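Budget post, finally. I keep promising Holger Magnusson I'd write this down before the December order, and then December came and went. So — quick version, typed between two calls.

We're buying more hand-held grippers. Vorham quoted us 4,000 for a pair, cables included, shipping not. Echevarría is cheaper but wants the whole amount up front and won't say how long spare parts take. Leaning Vorham.

## Pads first

Should have been its own budget line from day one. The rubber covering gets ragged at the corners, little tabs hang off, and you end up pricing replacements in a panic. I've put in 100 for pads. Ainhoa Lorente thinks that's low. She's probably right, she usualy is about consumables.

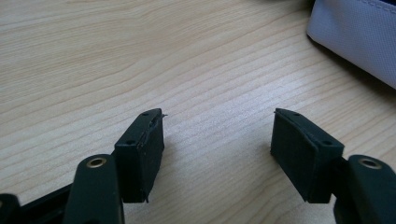
## Tables, cables, the boring stuff

One table per station, light wood top, rounded corners, a cable grommet if we can get it. Want both grippers to reach the middle without the cables dragging over everything. Longer cables then — around 100 more. Tape for the table edges, cheap, buy lots.

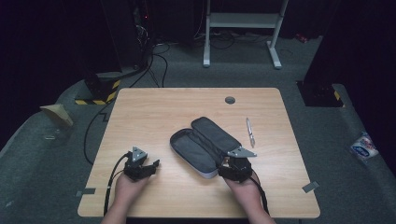 And props. Pens, zip cases, small stuff for two-handed tasks. Saulius Adomaitis says just raid the supply closet. Fine for a week, not for a year. I want duplicates of every item so we can swap one out and carry on.

Still open: do we go to 2 stations now or wait? Nerea Toledo wants both at once, one invoice, one delivery. I'd rather get the first one in and see what teh real costs look like.

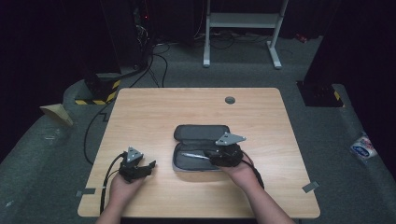 *Pen and case, one gripper on each side of the table.*

Asking Andby for a third quote tomorow. Numbers when I have them.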